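工作间笔记
01/08/2020
内容:整理线缆,白色大桌子,绿色地面的那一间

上午开始做这件事。七月的时候我已经写过一次,线缆的问题应该在搬新架子之前解决,但是当时大家都忙,所以推到现在。我的中文写得慢,请看的人有耐心。如果有词用错了,请直接在旁边改,我会学习。

首先写目前的情况,这样以后可以比较。我们的线缆放在三种地方:墙边的抽屉,窗户下面的塑料箱,还有大家的桌子上面。抽屉里的最旧,有的线已经没有人知道是做什么用的。塑料箱里的线比较新,是 Brelance 那批货来的时候一起来的,可是拿出来的人用完以后放回去的时候不绕,直接扔进去,所以每一次找一根线要把一整团拿起来。我上个星期为了找一根短的电源线,用了差不多半个上午,找到以后发现插头的形状不对。

我把抽屉里的线分批拿到白色大桌子上来分。选这张桌子的理由很简单:桌面大,颜色浅,黑色的线放在上面看得很清楚。以前我在木头工作台上分过一次,台面颜色深,又有很多旧的胶水印,黑线和黑影子混在一起,眼睛很累。还有一个好处是这张桌子的角是圆的,线拉过去的时候不会挂住。木头工作台的角很尖,去年有一根线的外皮就是在那里刮破的。

分的方法,我写下来:

第一步,把一团线放在桌面上,不要拉。先找两头。找到一头以后,用手指轻轻地把它从别的线里推出来,推的时候团会自己松开一点。如果拉,团会变紧,这一点我试过很多次,每一次都后悔。

第二步,看外皮。从一头摸到另一头,摸到硬的地方或者裂开的地方就停下来,在那里贴一小段黄色胶带。有黄色胶带的线今天不绕,放到另外一边,等检查。插头里面松的也一样。

第三步,绕线。我用的是一圈正、一圈反的绕法,中文我不知道叫什么,有同事告诉我叫"正反绕"。这样绕的线打开的时候不打结。圈的直径大概像一个饭碗的口。太小的话,粗的电源线里面会受伤。

第四步,绑。用布的绑带,不要用一次性的塑料扎带。塑料扎带拉得太紧,剪的时候还容易剪到线。抽屉里有好几根线上面有这种很小的伤口,我想原因就是这个。

第五步,写标签。标签写长度、插头种类、检查日期,贴在离插头一个手掌远的地方。不要贴在插头上,插头要用手拿,标签很快就脏了。

浅盘的使用:分线的时候我在桌子上放浅盘,每个盘只放一类。盘的边不高,手容易伸进去,线从边上垂下来也看得见。深的箱子我觉得不适合分线,只适合存放。深箱子里的东西,放在下面的等于没有。

中午以前分完了抽屉的上面两层。遇到的问题如下。

一,有一些线的插头是旧式的,我们现在的设备里只有 Tanui 的那台小电源还用得到。我留下了几根,其他的放进要处理的袋子。如果有人不同意,袋子在门后面,这个星期我不拿走。

二,信号线和充电线从外面看几乎一样。我以前以为粗的就是信号线,这个想法是错的,粗细和厂家有关系,和用途没有很大关系。最后只能一根一根接在测试盒上试。试过的我用蓝色笔在标签上画一个小圆。

三,绑带不够。我原来算的是每根线一条,可是长的线要两条,一条会散开。

四,有一根很长的延长线,打结打得非常厉害,我解了很久。最后的办法是把它放在地上,走到房间的另一头,再慢慢走回来。绿色的地面很光滑,线在上面滑得很好,只是要先扫地,不然线上会粘很多灰。

关于钱。Manolport 这个项目给整理工作的预算是 3,000 元,包括挂架、绑带、标签纸和胶带。到今天为止花了 2,756 元,大部分是挂架。剩下的钱买绑带应该够,但是不要再买标签纸了,标签纸还有很多。发票在蓝色文件夹里,按照日期放的。我请大家不要把发票夹在说明书里面,上次我找了很久。

关于挂架。挂架装在抽屉上面的那面墙。挂钩和挂钩之间留 20 厘米,我先用铅笔画了线,然后用水平尺看过。墙的左边好像是空心的,敲的声音不一样,所以重的线都挂在右边。左边只挂轻的,例如耳机线和短的信号线。每个挂钩下面写种类,用大字,站在门口也可以看清楚。种类的名字我先用中文和英文两种写,如果中文写得不自然,请改。

挂钩的分配,暂时是这样:
电源线,短的
电源线,长的
延长线(只挂最右边,最重)
信号线,已经测试
充电线
耳机线和其他细线
不知道的线

最后一类"不知道的线"我想了很久要不要有。有了这一类,大家可能会把所有的线都挂在那里。可是如果没有,不知道的线就会回到抽屉里,和以前一样。所以我先保留,月底检查一次,还是不知道的就处理掉。

下午继续分。抽屉的最下面一层是最乱的,里面还有一些和线没有关系的东西:干掉的胶水,一把没有盖的笔,Drostura 的旧说明书,一袋很小的螺丝。说明书我放到书架上了,笔和胶水扔掉了。螺丝我不知道是哪里的,放在窗台上的玻璃瓶里,请认识它们的人拿走。

这里我写一下白色桌子上的规则,因为桌子是大家用的,分线的时间又比较长。浅盘放在桌子的一边,另外一边留给别的工作。线不要垂到地上,有人走过去会踩到,或者脚会被拉住。晚上离开以前,没有分完的线可以留在盘里,但是要写一张纸条,写名字和做到第几步。没有纸条的盘,第二天早上别人有权利把它移走。
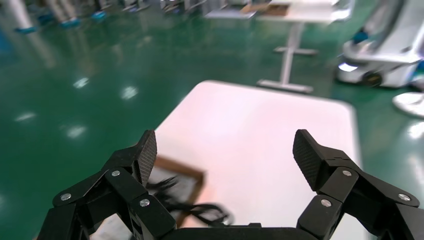

Asif Virk 看了这一页以后说,浅盘这个办法他同意,可是他认为应该先按照长度分,再按照插头分,理由是找线的人站在墙前面,第一个想到的问题总是够不够长。他还说黑色的线太多,建议在两头都绕一圈有颜色的胶带,一米以内用白色,更长的用红色,这样线就算缠在一起,也能很快找到同一根的两头。

我考虑了他的意见。颜色胶带我觉得很好,明天开始做,可是黄色已经用来表示要检查,所以请不要再给黄色别的意思。先按照长度分这一点,我还没有决定。信号线的长度都差不多,按照长度分没有很大帮助。电源线可以试一试。也许两种线用两种方法,只要墙上写得清楚。

胶带的宽度也要注意。太宽的胶带绕在细线上会起皱,过几个星期边上就翘起来,摸着很粘。我在柜子里找到一卷窄的白色胶带,红色的没有窄的,可以用剪刀从中间剪开。

还没有做完的事:
塑料箱里的线全部没有分
有黄色胶带的线要用表测一次,坏的剪掉插头再扔,这样别人不会捡回来用
买绑带,长的那一种
左边的墙请懂的人看一下
测试盒的电池弱了,灯很暗,换新的

另外有一个小的观察。绕好的线放在抽屉里,占的地方比原来小很多,抽屉现在可以完全关上。以前最下面的抽屉总是开着一点,大家经过的时候腿会碰到,我自己也碰过。关上以后我才看见抽屉前面有一张旧的标签,上面写的是"砂纸"。砂纸现在在哪里,我不知道。如果谁看见了,请写在这一页的下面。

写给下一个接着分的人:测试盒用完请关掉,开关在背面。剪刀挂在挂架最左边的小钩上,请剪完就挂回去。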